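August, nearly ten at night

Legs like two sacks of wet sand, and I am so happy I could do the whole thing again tomorrow. I won't, obviously. But I could.

Today was the long one, Cillbridge to Prirkton by the old canal and then over the top, and I've been putting it off since the spring with excuses about boots. The boots were fine. The boots were marvellous! It was the socks that let me down, the thin grey ones, and I have a blister on my left heel the shape of a broad bean.

Set off just after six in a mist so thick I could hear the ducks and not find them. I do love that first half hour, when you've got a flask you aren't allowed to open yet and everything smells of nettles. The towpath out of Cillbridge has been mended since I was last on it (new gravel, a bit loud underfoot) and they've put the bench back at the second lock, facing the wrong way as before, so you sit and admire a hedge. I sat and admired the hedge. There was a wren in it, going off like an alarm clock.

Left the canal at the brick bridge, number 418, which still has its little iron plate. I had it in my head that the path went up on the near side, and I went a good way along the wrong field edge before I got the map out. Barley, nearly ready, with that dry whispering it does. I can't be cross about being lost in barley.

Then the climb. The map gives the top as 745 feet and I'd been telling myself all week that it was hardly a hill. It's a hill. It goes up in three goes, and each time you think you've finished there's another lot of bracken and another stile. I stopped to take my jumper off, stopped again to eat the cheese roll I was saving for the summit, and stopped a third time purely to look, and by then the mist had come off the valley and there was Stastside with its water tower, and the reservoir beyond it shining like a tin lid. I said "oh!" out loud. A sheep looked round.

Butterflies all over the top. Meadow browns mostly, gatekeepers along the wall, and one small copper on the ragwort that let me get my nose almost up to it. And harebells! I'd been afraid they'd be over with the dry July but there were whole patches of them, shaking on those silly thin stalks. I lay down next to some on my front and got an extremely wet shirt and didn't care. Must look up whether the yellow thing by the sheepfold was tormentil or one of the cinquefoils. Four petals, I'm nearly sure, so tormentil.

Five hours up there and down would have been sensible. I took a lot longer than that. The way down to Prirkton is a sunken lane with hazels meeting over the top, green as the inside of a bottle, and I'd walk it every day of my life if somebody moved it nearer my house. Cobnuts coming on but not ripe. I tried one anyway. Like eating a pencil.

Prirkton was all shut apart from the bakery, which was the one thing I needed it to be apart from. Bought a seeded loaf still warm in the bag and a slab of bread pudding, ate the pudding on the war memorial steps with my boots undone, and then missed the bus by the length of a bus. Next one in an hour. It was a nice hour. I read the whole of the parish noticeboard, including the rules of the allotments, and I now know that you may keep hens but not a cockerel.

Home by half past six, bath, and then the thing I'd been promising myself since the second stile, which was toast. Seeded loaf, salted butter, the last of the plum jam, standing up at the counter in my dressing gown. 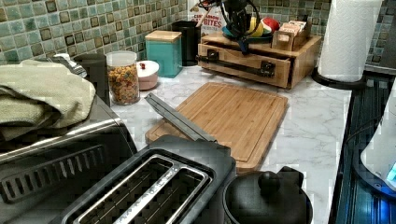
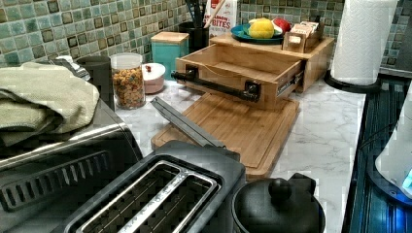
Four slices, and then I thought about it and had a fifth. I'm putting it down to the altitude.

While the bath was running I rang Tạ, the little Vietnamese place by the station, and booked for my birthday, window table if they can manage it. I want the lemongrass one and the rice paper rolls and I want to walk there by the river if it's dry.

Heel has been dealt with, one big plaster and a lot of muttering. The step thing on my phone gave up in the afternoon when the battery went, so all it has for the day is 3,121, the cheek of it. That wouldn't get me past the second lock.

Things to remember for next time. Thick socks. Bigger flask. Go up on the far side of the bridge. Bring the hand lens, I left it on the windowsill again. I'd like to try it the other way round in the autumn, Prirkton first, and come down through the bracken when it's turned, with the sun going over Stastside. The cobnuts should be ready by then as well, if the squirrels leave me any.

Window's open and there's a tawny owl somewhere over by the church. Only the female so far, that sharp kewick. Waiting to hear if anyone answers her.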